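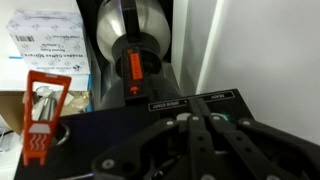
I gave up coffee after lunch in May, and I have kept to it long enough now to write down how it went. I had been sleeping badly for a couple of years and blamed the mattress, then the street light outside, then my age. What I had not looked at was the afternoon coffee. A machine makes it very easy not to look. There is a green light on and a label that says READY, and the next one over says SINGLE SHOT, which sounds like hardly anything. I was having a single shot at 2, another at 3, and on slow days one more before I went home.

Home Posts Sleep Food Walking About Contact

The first week was dull and a bit unpleasant. I had a headache on the second day and was short with people on the third. I work in the billing office at Naylor, and the hour after lunch there is quiet enough that you notice every yawn. I tried black tea, which helped, but it seemed like cheating, so I dropped that too. By the end of the week I was drinking hot water with a slice of lemon in it and not enjoying it much.

The sleep took longer to change than I expected. I read in a few places that it should be quick. For me it was most of a month before I could say anything was different. I still woke up in the night, but I went back to sleep instead of lying there going over the next day. That was the whole of the improvement, and it was enough to keep me going.

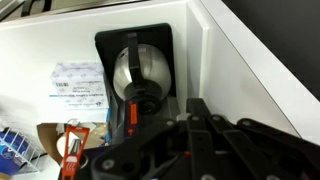
Mornings I left alone. I never planned to stop drinking coffee altogether, and I don't think I would have lasted if I had. I get up at 6 and make a pot before I do anything else. I went back to plain filter coffee for this, after a long spell of buying pods. A steel carafe and a box of filters take up very little room in a cupboard, and there isn't much to go wrong. I buy the ground coffee in 500 gram bags from Drisier, the shop by the bus station in Juvville. It is not fancy, and they grind it while you wait.

One thing I did get wrong was making the morning pot stronger to make up for the rest of the day. I did this without really deciding to – an extra spoon, then a heaped extra spoon. My hands were shaky by ten and I was tired again by noon. I went back to the old measure and things settled down.

Weekends are harder than work days. If we walk out to Nollow we stop at the café by the lock, and I have always had a coffee there. I tried the decaf and it was fine. I tried the hot chocolate and it was better. A few times I have had the real thing anyway, and I paid for it that night, so I suppose that is useful to know.

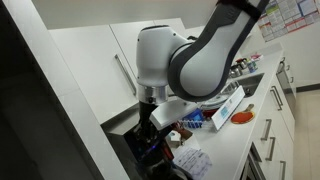 What I do now

Coffee before ten, two cups, no top-ups. Water with lunch. If I am really flagging in the afternoon I go down the stairs, walk to the end of the parking lot and come back, even in the rain. It works about as well as the coffee did. In the evening I have peppermint tea, though not too late or I am up for a different reason.

I have not changed anything else. The mattress is the same one and the street light is still there – I did finally hang a thicker curtain, so some of the credit may belong to that. I am going to take it down over the winter and see.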